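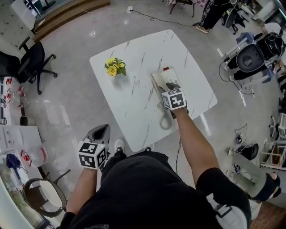

In May my washing machine stopped in the middle of a cycle, with the water still inside and all my towels in the water. I had bought it from Sundero, a shop which sells only on the internet, and I was sure that the guarantee was finished. It was not finished. It had 45 days left. I found this out by chance, when I was looking in my email for something completely different, and so I started to think seriously about guarantees and returns and all these boring papers which come with the things we buy.

I have lived in this country for six years and I buy almost everything online. Where I grew up you went to the shop, you knew the man behind the counter, and if the kettle did not work you brought it back to him and he gave you another kettle. Now there is a form. The form asks for an order number, a serial number, a date of purchase and sometimes a photograph of the fault. How do you photograph a noise?

With the washing machine I first wrote to the shop. They answered after two days that I must speak to the maker. The maker, Clindov, has a telephone line, and the lady there told me that I must speak to the shop. I felt like a ball. Then my neighbour Auður Oddsson, who has much more patience than me, explained that I should go back to the seller, as my contract was with them and they had taken my money. I wrote again and I used the word "contract" three times. The tone of the answers changed very quickly. A repair man came the next week and changed the pump, and I paid nothing.

After this I made myself a small system. It is not clever but it works for me. When something is delivered, I take the paper out of the box before anything else and I write the date of delivery on it by hand. Then I save the email with the order in a folder called "Bought". For anything over 100 pounds I also write a line in a notebook: what it is, where it comes from, how long the guarantee is, and the telephone number of the seller.

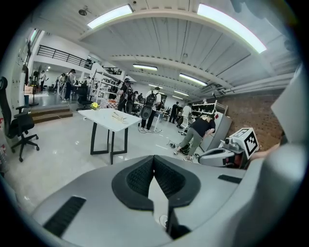
The serial number is the part which always makes me angry. It is on the back, or underneath, or behind a little door that you open with a coin, and by the time you need it the thing is heavy and connected to the wall. When you have a heavy machine standing near a cabinet, you do not want to pull everything out only to read a label with a torch in your mouth. So I write the number down on the first day. I do this also for small things, after a bad experience with a toaster from Eze, where the number was printed so faintly that I read an 8 as a 3 and my claim was refused twice.

About the extra guarantees which they offer you at the end, when you are ready to pay – I am still not decided. For my new laptop, which cost 800 pounds at Cenau, they wanted to sell me a longer protection and the box was already ticked. I do not like when a box is already ticked. I unticked it, and then I read the conditions, and accidents with liquids were not covered at all. As I drink tea beside my computer all day, this would be the only accident I am likely to have. But my cousin bought such a cover for her fridge and she was very content with it, so perhaps it depends on the product and on the person.

One more thing I learned is to telephone early in the morning. In the afternoon I have waited so long that I cooked a whole soup with the music playing from the phone on the shelf. In the morning somebody answers, they are fresh and I am fresh too, and my English is better before lunch. I always ask for the name of the person and I write it in the notebook next to the date. If they promise me something, I ask them to send it by email. They sometimes sigh a little, but they send it.

I still have to find the paper for the vacuum cleaner. I know that I put it somewhere safe when I moved the furniture, and I have already looked in the kitchen drawer and in the box with the Christmas lights. If any of you know whether a shop must accept a bank statement in place of the receipt, please write it in the comments. My vacuum cleaner makes a smell of burning and I would like to send it back before the end of the month.

Recent posts

Why I stopped saving my card details in shops
Delivery to a neighbour: good idea or not?
Six questions before you buy a used bicycle
My soup with barley and leeks
The parcel which came back to me twice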